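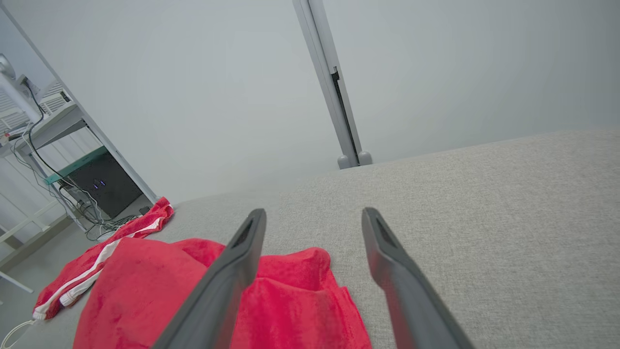 Re: The Krajewska Ledger – does the ending hold up?

marshlight65
Finished it on Friday. Good crime story until the brother comes back with the money. Why would he drive to Villora when he knows the police are there?

tollgate
He doesn't know. The phone call in the barn cuts out before she tells him.

marshlight65
She says "they're at the bridge". That's enough for me.

oddpenny
Which bridge, though? There are two. My problem is the middle – around 200 pages of him sitting in a boarding house.

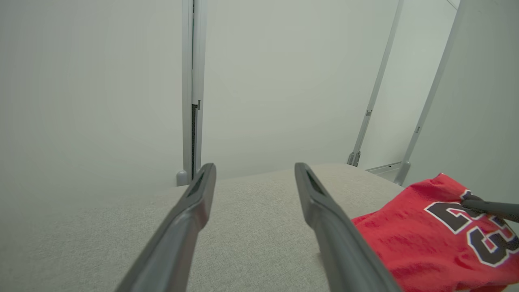
Re: Re: The Krajewska Ledger – does the ending hold up?

tollgate
I liked the boarding house. The landlady is the best thing in it.

oddpenny
Agreed on her. Is the Brusomeck paperback the same text as the hardback?

marshlight65
Mine's the paperback and has an extra chapter at the back. Skip it.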